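Can a machine sweep the sidewalk in front of a shop yet?

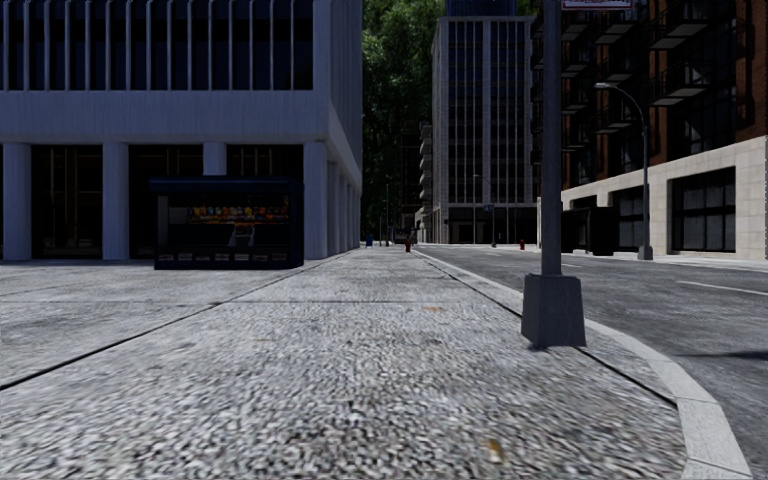

Our stretch in the simulator: sidewalk, curb on the right, kiosk on the left.

Posted by Jarmila Kollár

Hello to all. I help to manage the ground floor of an office building, and every morning I sweep the sidewalk in front of it, from the arcade to the curb. It takes me 66 minutes when there are many leaves, and after this I still have my normal work. In February my director asked me to find out if a robot can do it. I wrote to a company which sells a sweeping machine named Pedside, and they sent me the link to their simulator, where you can choose a street and let the machine drive. I chose the street most similar to ours.

In the simulator everything goes very well. The machine drives straight, turns at the end and comes back. But I am not sure how much I should believe it. My street has people, dogs, chairs from the café and a delivery man who leaves boxes wherever he likes. Also our paving is rough, with small stones in the surface, and the wet leaves stick to it like glue.

My concrete doubts are these. Will it sweep close to the curb, also where the curb makes a curve? Will it go between columns? And what does it do with the seams, where all the dirt collects? I would be thankful for answers from persons who have used such a machine, of any brand. I do not need it to be perfect, only that I do not have to walk behind it the whole time.

Estulent

We have had a Wanwood machine for two winters at a shopping passage, so I can tell you about that one. Pedside I know only from their brochure.

The open part of the sidewalk is the easy part and you can trust the simulator there. Dry leaves, paper, sand, cigarette ends, all this is collected. On rough paving you should ask for the stiff brush, and you will change it more often than they tell you. Ours lasts 8 weeks.

The curb is more difficult. On a straight curb our machine stays a hand's width away, and this strip stays dirty. On a curve it keeps even more distance, I think to be safe from falling into the road. I do the curve by hand every Wednesday. Poles with a wide foot are the same story – it goes around in a nice circle and leaves a ring of dust. Look at your picture, the gray pole beside the curb has exactly such a foot, so you can expect a ring there.

Between columns it depends on the distance. Measure the narrowest place and compare with the width of the machine plus the safety distance, which is not always printed in the same table. Ours refuses one passage that I can walk through comfortably with a bucket in each hand.

Seams: no. It brushes over them and the deep dirt stays inside. I use a narrow scraper, 3 times in a year, and this is enough for us.

About walking behind it: in the first month yes, all the time. Now I start it at 5 in the morning when the street is empty and I do other things, but I keep the phone in my pocket. It stops and calls me when it meets something it does not know. A box on the ground is enough. Before you buy, ask for a trial of 2 weeks on your real street, with your real leaves, and please also on a rainy day. Ask too if your city permits it, because in ours we needed a paper for this.

Msimang

Buy a good leaf blower and be finished in ten minutes. The robots are toys for now, maybe later.

Jarmila Kollár

Thank you, Estulent, this helps me a lot. I measured between our columns today and it could be enough, but only just. I will ask for the trial and for the stiff brush. Msimang, thank you also, but there are offices with open windows above us and at six in the morning I would not make friends with a blower.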